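Community news

Toy library asks for missing blocks before February reopening
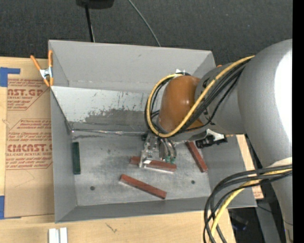

Shim, the toy library on Prarkier Road, wants borrowers to check their cupboards for wooden and plastic building blocks. It lent out 175 sets last year and 38 came back with pieces missing.

Red and green bars are the most needed, said Ulises Salazar, who runs the lending desk. Loose blocks are kept in grey bins and matched to sets by colour and length.

Pieces can be handed in at the desk until 5pm, and there is no charge for late returns. Sets that cannot be completed will go to the Rovow playgroup.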